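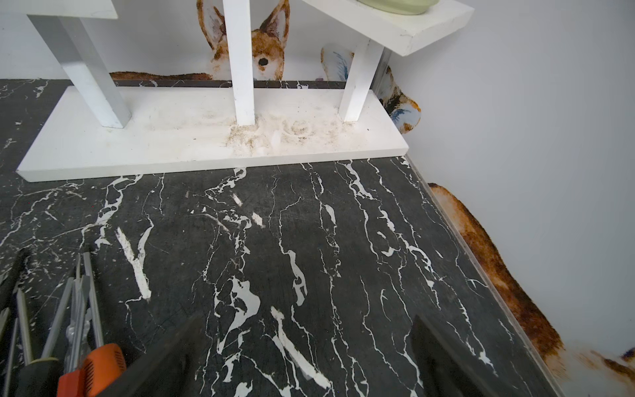

When does the new water rate in Dukadport take effect?
The first bills at the new rate go out in February, covering usage from the start of that billing period.

DUKADPORT, Tuesday, September 25, 2018. The Dukadport water utility will move residential accounts from a flat monthly charge to a two-part tariff, following a vote by its board last night. The new structure combines a fixed service charge, set by meter size, with a volumetric charge applied to each unit of metered use.

The flat charge has been in place since the Ronska treatment plant opened. Under that system, every household on a standard connection paid the same amount regardless of consumption. Accounts with larger connections, including most apartment buildings, were billed under a separate schedule that will now be withdrawn.

The change depends on working meters. According to the staff report, 1119 connections in the Grarholm district still have units that cannot be read remotely. Contractors will replace them in 11 work zones, starting at the north end of the district. Each replacement requires the supply to be shut off at the curb for up to three hours. Notices will be left at the door two days ahead.
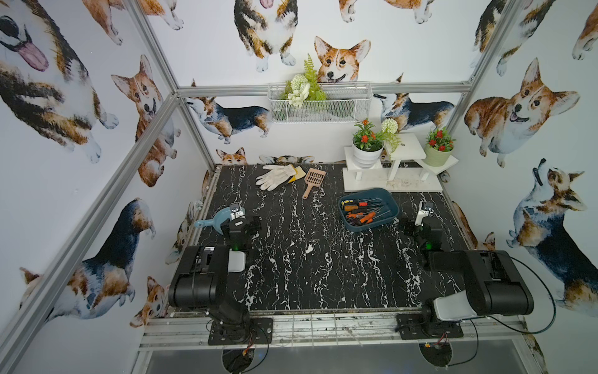
Billing during the changeover

Households whose meters have not been replaced by February will stay on the flat charge until the work is done. Their first metered bill will cover only the days after installation. No back-billing will be applied, said Napaporn Sitthichai, the utility's rates manager.

"The opening read is taken on the day the meter goes in," Sitthichai said. "Nothing before that read is billed by volume."

Customers who find a leak on their side of the meter may request an adjustment once in any 12-month period. The request must include a repair receipt. The volumetric charge above the customer's normal use will then be reduced by half. Irrigation-only connections are excluded.

Board member Kuo-hua Kwan voted against the tariff. He said the fixed portion was set too high for single-person households and asked that it be reviewed after one full year of metered data. Oi-ling Tu, who chairs the board, said staff would report on revenue and consumption at that point, but the motion as passed does not require a review. 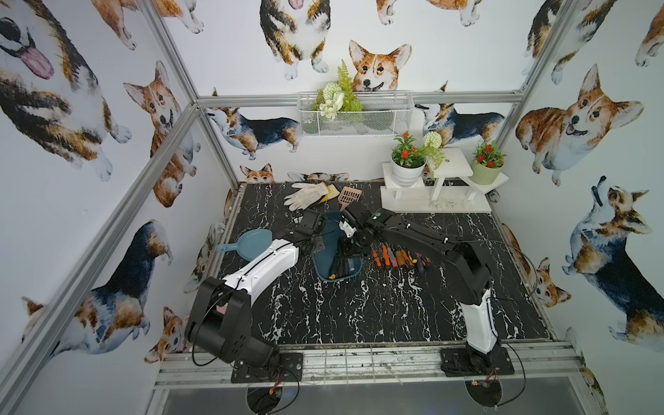 Photo: Chi-keung Wei

The tariff does not affect sewer charges, which are calculated separately and remain tied to winter water use. Rates for the Kan industrial park are set by contract and will be considered when the current agreement expires.

The full rate schedule and a map of the work zones are available at the utility's front counter. Written questions on individual accounts should include the account number and the meter serial number, if one is visible on the lid.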